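Griltow: a small control and planning stack for two-arm cloth handling

Maintained by Akua Fiadzo and Ohemaa Wumbei. Last updated Apr 19, 2021.

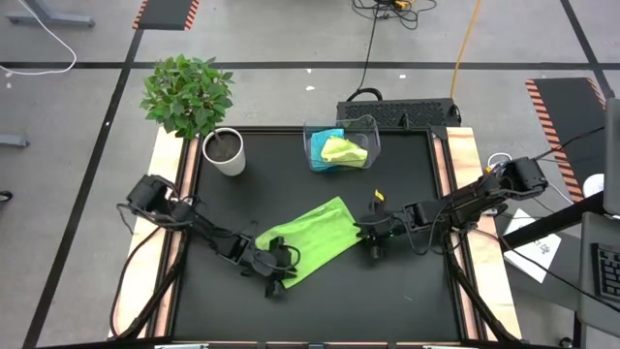 Griltow runs two arms from one clock and one plan. We started it in February after growing tired of gluing two single-arm controllers together, and it has been a joy to work on ever since. Cloth is a lovely problem: it never lies the same way twice, so every part of the stack gets a proper workout!

What's in the repository

bawa/ is the perception module. It takes the head view, splits cloth from table by colour and hands back an outline with a list of likely corners. Each corner comes with a score. Anything below the threshold in bawa.cfg is dropped before planning.

breltent/ is the planner. Give it a set of corners and a goal (flatten, fold, place in bin) and it picks which arm holds and which arm moves. The holding arm presses down first, and the other waits until the force reading has settled. You can swap the roles with --lead left or --lead right.

control/ sends joint targets to both arms at 130 Hz. Both streams share a timestamp, so a late packet on one side pauses the pair.

tools/ has the log viewer, the replay script and a little plotter Ohemaa wrote in an afternoon that we now use every day.

Getting started

Copy site_stotinholm.cfg, rename it, and put in your own arm addresses and table size. Run check_arms first, then calibrate_head, then demo_flatten. The calibration wants 35 poses and saves as it goes, so you can stop halfway and pick it up again later.

Keep-out zones are plain boxes in zones.txt. Put one over anything tall that shares the table with your cloth. Plants count: leaves are thin and the depth data on them is patchy, so draw the box generously.

Logs

Each run writes one folder with joint states, head frames, planner choices and a notes file. Old folders are removed once you pass 1,000 runs, unless you set keep_all. Please do fill in the notes file, even if it's only a few words. Akua found our worst timing bug from a note that said "right arm sulking".

Known problems

Green cloth next to yellow-green cloth is hard for Bawa. The two may be merged into one outline, especially when one rests on the other. Try the narrow hue setting.

The planner sometimes hovers for too long before a grasp. Lowering settle_time to 2 seconds helps on our set-up.

Cables looped along the links can drift into the head view and hide a corner. There's a mask for this in breltent/masks, but it's still a bit rough.

Patches are very welcome, and so are odd logs. Attach the whole run folder when you open an issue.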